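9 de outubro de 2018

Continuo sem acreditar no óleo. Escrevo isto já, antes de ir ver a mesa outra vez, para depois não dizer que mudei de opinião por causa da luz da tarde.

O frasco diz Plistari em letras grandes e, em letras pequenas, que a madeira fica protegida "até 100 lavagens". Lavagens de quê, com quê, feitas por quem? Quem lava um tampo com água e sabão merece o que lhe acontece, e quem passa só um pano húmido não sei se conta como lavagem inteira ou meia. Procurei no folheto. O folheto tem quatro línguas e em nenhuma delas se explica.

Custou 59 na Teoh, que é a única loja onde ainda me deixam cheirar as coisas antes de pagar. Cheirava a linhaça e a laranja. Tenho em casa um resto de óleo de linhaça comprado em janeiro que cheira ao mesmo, tirando a laranja, e que me ficou por uma fração do preço. Portanto o que paguei foi a laranja. Comprei na mesma, claro, e agora estou aqui a resmungar num caderno.

Antes da mesa, o tecto. Há semanas que olho para cima e não me decido se aquilo é bege por vontade de alguém ou se é branco com muitos anos em cima. No catálogo da Trirevlow há uma cor que se chama Areia Serena e que me parece tal e qual o meu tecto como está hoje. Se é assim, podia pintar tudo, gastar um fim de semana, ficar com dores no pescoço e acabar exactamente onde comecei.
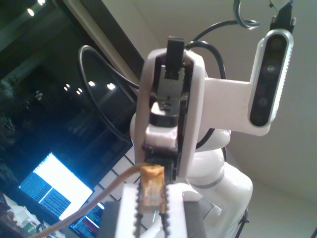

Quem me vende tinta diz sempre que uma cor clara no tecto "abre" a divisão. Já ouvi isto em três casas diferentes e nunca vi divisão nenhuma abrir. A sala mede o que mede. Medi-a duas vezes no ano passado por causa de uma estante e deu o mesmo número das duas vezes, antes e depois de eu ter limpado as teias dos cantos. Decidi não mexer no tecto até à primavera, e mesmo então só se aparecer uma mancha a sério. Bege é uma cor perfeitamente respeitável para uma coisa que ninguém olha.

Voltei então à madeira. Fiz uma prova com um pano velho numa ponta do tampo, do lado da parede, um bocadinho do tamanho da mão. As instruções mandam esperar vinte minutos, limpar o excesso e repetir no dia seguinte. Esperei os vinte minutos a ler opiniões no Pliltico, que é o sítio onde as pessoas vão escrever maravilhas sobre óleos, ceras e tapetes. O frasco tem lá 3.842 avaliações. Li umas trinta e comecei a notar que muitas diziam "ganhou vida nova", com as mesmas três palavras pela mesma ordem. Pode ser coincidência, as pessoas falam todas da mesma maneira quando estão contentes. Também pode não ser.

Uma das poucas com duas estrelas queixava-se de que a madeira clara tinha ficado amarela. Foi a única que copiei para aqui, porque era a única que dizia a madeira de que se tratava, o número de demãos e o tempo que passou. Com madeira clara é esse o meu receio. Gosto dela assim, meio pálida, com ar de quem não apanhou sol, e se o óleo a puxa para a cor do mel fico com uma mesa que não escolhi.

Limpei o excesso. A zona da prova pareceu-me um pouco mais escura, mas também me pareceu mais escura a zona ao lado, onde não pus nada - o que diz mais sobre os meus olhos do que sobre o produto. Pus um pedaço de fita de papel a marcar o sítio para não me enganar amanhã.

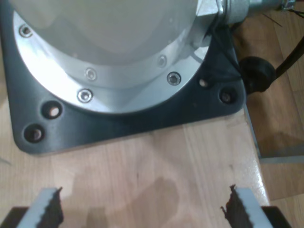
O tampo de madeira clara, com a placa preta em cima.

Outra coisa que me irrita: o preto ao lado da madeira clara. Qualquer superfície preta e lisa faz a madeira parecer mais clara do que é, e depois uma pessoa vai à loja com essa ideia na cabeça e traz o tom errado. Tenho de comparar a prova com alguma coisa neutra. Um papel branco também engana, por excesso. Talvez cartão.

Contas, para memória futura. O frasco dá, segundo eles, para dois tampos. Pelo que gastei na prova dá para um e meio, e isto a poupar. Se a mesa pedir a segunda demão, e pede sempre, lá se vai o segundo tampo. Na Teoh garantiram-me que aceitam devoluções "a 100 por cento" desde que o frasco não tenha sido aberto. Gostava de saber como é que se descobre que um óleo não presta sem abrir o frasco.

Amanhã: ver a prova de manhã, com a janela aberta, e depois à noite com o candeeiro. Passar a unha. Deixar cair uma gota de água e contar um minuto. Se a gota entrar na madeira, volto ao óleo de janeiro e ofereço este a quem gostar de laranja. Se não entrar, faço o mesmo com uma gota no lado sem óleo, que aposto que também não entra.

Lavei o pano e pendurei-o na varanda, aberto, porque li que amarrotado pode aquecer sozinho. Nisso, por acaso, acredito.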